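Do you need a cable tray?

Jennylyn Padilla sent me a link to the Korik under-desk tray in October with the words "this will change your life." My life is fine. My cords are on the floor, where they have been for years.

I read 561 reviews, or skimmed them, and most were written the day the box arrived. Of course it looks tidy on day one. I want to hear from the person who has to swap out a charger in month six, lying on their back with a flashlight.

The Scanlon sleeve is worse. You zip everything into one fat sausage and then you need the one in the middle.

What I will grant is that long yellow cords on a gray floor are easy to see, and I'd take that over a tidy black one I trip on. Keep the plug ends where you can reach them and roll the chair somewhere else.

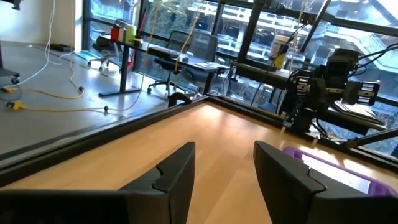 What I bought instead

A bag of 200 plain ties. Aslak Kvam says I'll use nine of them. I've used four so far, and one was on a bag of rice.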